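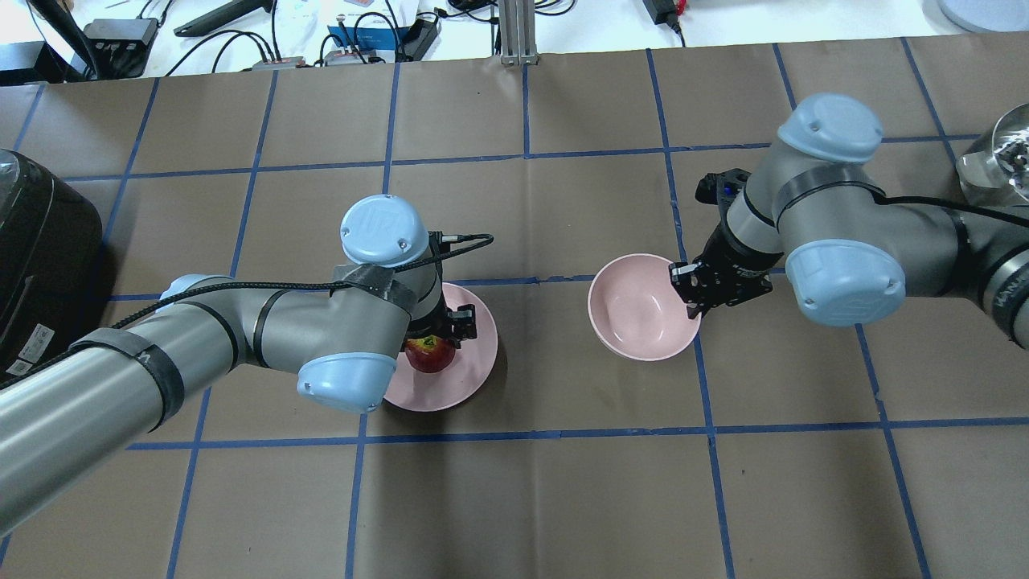 The pink plate has arrived, and we are all supposed to feel calmer for it

For the past couple of years I have been sent press material telling me that white plates are finished. White is cold, white is a canteen, white makes you bolt your food. What we want now, apparently, is blush, or shell, or plaster, or whatever this season's word is for pink with the brightness let out of it. The claims have grown with the prices. A muted plate will slow us down. A matching bowl will make us snack better. Put a piece of fruit on it and you have, according to the catalogue from Flerner, "a moment".

I don't object to pink crockery. My grandmother had a pink tea set and nobody in the family thought it was doing anything to her. What I object to is the idea that a plate can have opinions about my diet.

Take the apple, which turns up in every brochure going. A red apple on a dusty pink plate looks very nice. The red comes forward, the yellow round the stalk looks warmer, and for a second you do want to eat it. On an old white plate from the back of the cupboard the same apple looks like an apple. Fair enough, one point to pink. But I have lived with a pink plate on the kitchen table since February, and the apples on it go soft at exactly the speed they always did. 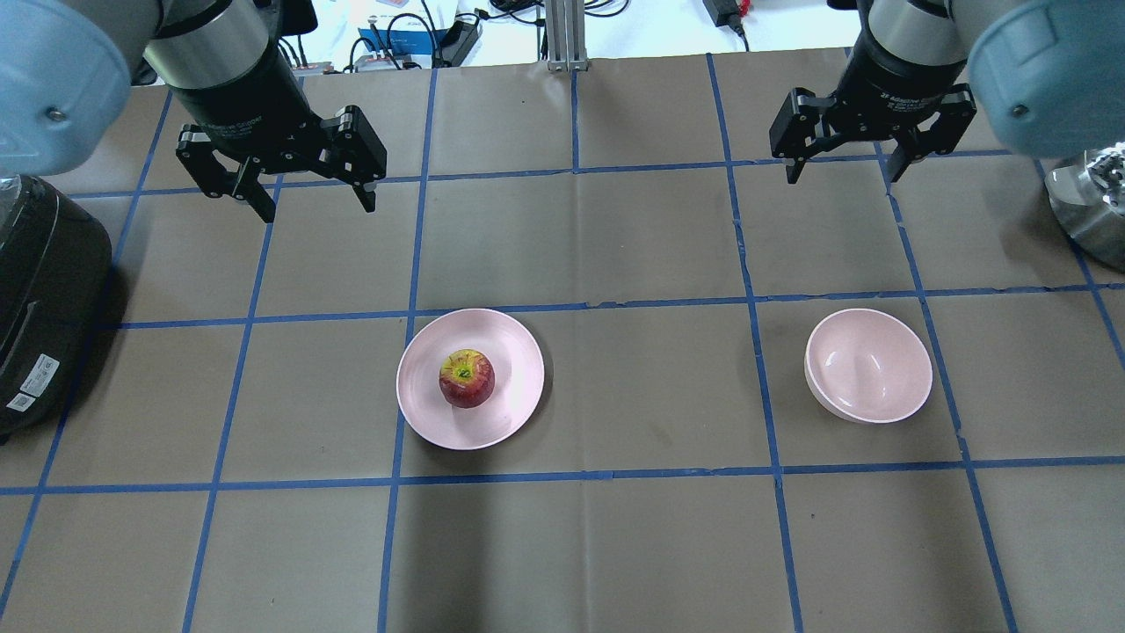 There is also the sticker. In the brochures the fruit never has one. At home it nearly always does, a little green or blue oval near the stem that you mean to peel off and then find later on the side of the sink. No glaze I know of improves on that.

The bowl is a harder sell still. Drurnier will let you have its small bowl for £30, and the leaflet lists a good many things it might hold: olives, keys, rings, nuts, "nothing at all". I was struck by that last one. An empty bowl beside a plate does look rather elegant if there is plenty of bare table between them, and I suspect most of the appeal of these sets comes down to the bare table. Clear away the post, the charger, the pepper mill and the school letter nobody has signed, and a jam jar would look restful too.

Which brings me to table coverings. The smart stylists have gone off linen and on to brown paper, the sort that comes on a roll, with the creases left in. Some go further and mark it out in squares with painter's tape, so that every dish gets its own patch. I tried this at home, expecting to hate it. The paper is cheap and it is pleasant to eat off for one meal. By the second it has a scuff and a smudge, and by the third you are looking at a record of everything you have dropped. The tape I laid by eye, and my squares came out crooked. Blue tape against pink china is a good pairing, I will admit, better than anything I have been sold in a tin of coordinated paint.

Uvby, a mail-order firm, claims to have asked 767 of its customers whether coloured tableware had changed how they eat, and 600 said it had. These were people who had already bought the plates. I would like to hear from the 167 who said no, and whether they were offered a refund.

If you want a pink plate, buy one you can afford to break. Look for a shallow rim, wide enough to hold by, because the completely flat ones shed peas. Check that it stacks with what you own. The Evangelista range is handsome and won't sit under anything in my cupboard, so it lives on top and has to be lifted off each time I want a side plate. Buy the bowl separately and only if you have something to put in it. Glossy insides rinse clean more easily than the chalky finishes, whatever the leaflet says about the chalky ones being more honest.

My own pink plate cost £3 from a charity shop. It has a fine scratch across the middle and no known maker. I use it for toast.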